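Spent the morning on the Falumer ceasefire talks. A few notes, since most of the coverage so far has been thin.

The talks broke up Wednesday after 11 hours. Both sides say they will come back. Neither has given a date.
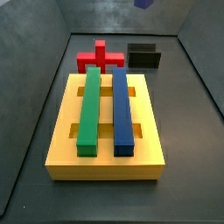 The sticking point is still the Atergate crossing. The north wants it open to civilian traffic first. The south wants monitors in place before a single truck moves.

Ottó Boros, who has followed this border for years, told me the monitors are a side issue. His view is that the south wants time - the longer the crossing stays shut, the more the north pays to bring fuel in the long way.

Prisoner lists were traded again. The northern list has 619 names. The southern one has some 100. They were supposed to be checked against each other by now and they have not been.

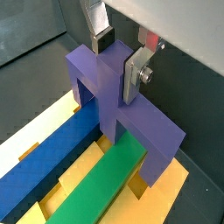 The Illés plan is the only text both delegations have in writing. It puts monitors and traffic on the same day, with 2 posts on each bank. On paper each part is cut to fit the other, but the whole is still up in the air, like that purple H over the yellow base. The drafters still have to say who commands the posts, and that page is blank.

Proneo is reporting that the plan is dead. I asked both delegations. The north said no. The south did not reply.

Will post again when there is a date for the next round.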